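Zuvent PF-2 Parallel Gripper with Wrist Camera Bracket

Overview

The PF-2 is a two-finger parallel gripper for light bimanual cells. It ships with wedge-shaped black fingers, wide base pads and a white camera bracket that bolts to the top of the body. The unit is sold singly or as a matched left and right pair. Pairs are set to the same closing force at the factory and carry the same firmware.

Typical work is picking, turning and passing flat consumer items: phones, cases, remote controls, small cartons. The fingers close on the narrow sides of such parts and leave the large faces free.

Specifications

Stroke, finger to finger: 65 mm
Closing force, adjustable: up to 18 N
Control rate: 60 Hz
Fingers: wedge, black, field replaceable
Cable: single, power and data
Mounting: Koller small wrist flange, adapter included
Camera: not included

Grip on thin parts

Thin parts are harder to hold than thick ones. Contact area is small, and any angle error between the two fingers turns the part as they close. The PF-2 fingertips are ground as a pair, and replacement tips should be fitted as a pair for the same reason.

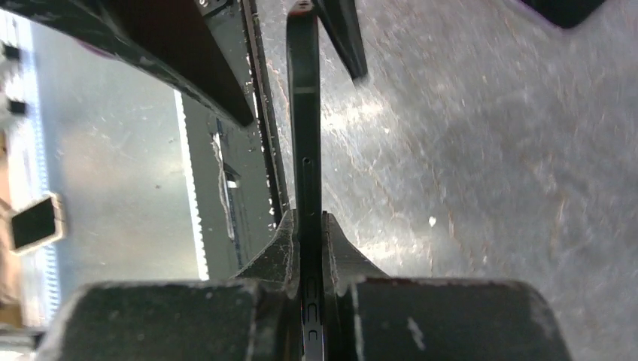
Closing force should be set at the lowest value that resists a light pull by hand. Higher settings do not improve the hold on glossy edges and will press side buttons on some devices. Force is set in the Plesent controller under Tool, Limits. The setting survives a power cycle but is cleared by a firmware update.

Pads pick up dust and show scuffs early. This is cosmetic. Replace a pad when the upper edge has chipped far enough to touch the part.

Two-arm use

For handover between arms, mount the bases on a common bar and calibrate both arms to one table frame. Set each approach so that the fingers meet point to point over the middle of the table, then back off one arm by the depth of the part. Leave slack in the cable at the wrist - a loop that clears the bracket through the full roll range is enough. A tight cable will pull the bracket out of alignment before it damages the connector.

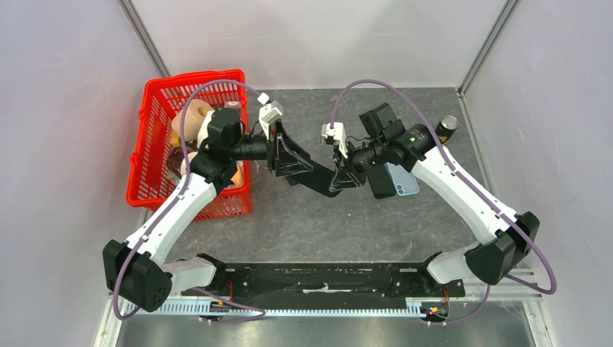 The giving gripper must not open until the receiving gripper reports contact. The Plesent controller has this interlock as a standard block. Users of other controllers will need to read the contact flag from each gripper and write the logic themselves. The flag is updated at the control rate given above.

If parts are picked from a basket or bin, check the upper link for clearance over the rim. The gripper body usually clears. The link often does not.

Camera bracket

The bracket holds a small board camera looking down past the fingers. With a wide lens the view takes in both base pads, the fingertips and a good part of the table. Two other brackets were compared during development. The side-mounted Gokomcombe bracket gave a cleaner view of the table but lost the contact point whenever the wrist rolled past vertical. A rear bracket kept the contact point and caught on the cable. The top mount was kept.

Expose for the part, with auto exposure off. Pale enclosure walls will wash out at this setting, and that has no effect on grasp checks. With auto exposure on, dark fingers against a bright wall cause the image to pump as the arm moves.
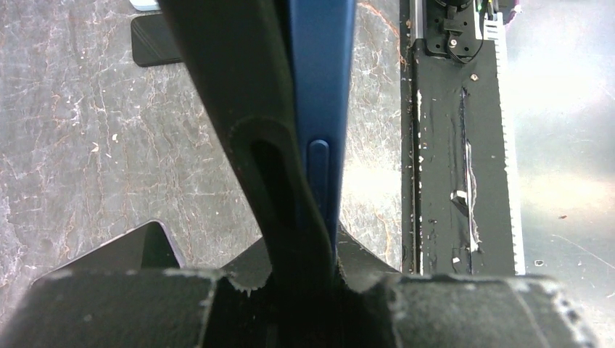 Text and bench notes: Konrad Oberholzer, Applications, Zuvent

Slotted fingers are available as an option under the same mounting pattern. The slot runs lengthwise through the finger and lowers its stiffness slightly, so the tip follows a rounded edge better than the solid version. It is the better choice for phone cases with a curved side. For bare glass or metal edges, use the solid finger.

Slotted and solid fingers should not be mixed on one gripper. The difference in stiffness shifts the part toward the softer side during closing, and the controller does not correct for it.

Supplied with each unit

Gripper body with solid fingers fitted
Camera bracket with screws
Koller flange adapter
Cable
Spare pad set, left and right

Ordering

PF-2, single
PF-2, matched pair
PF-2S, slotted finger set
PF-2P, pad set

Units ordered as singles can be returned for matching. Send both units together with their cables and state the controller in use.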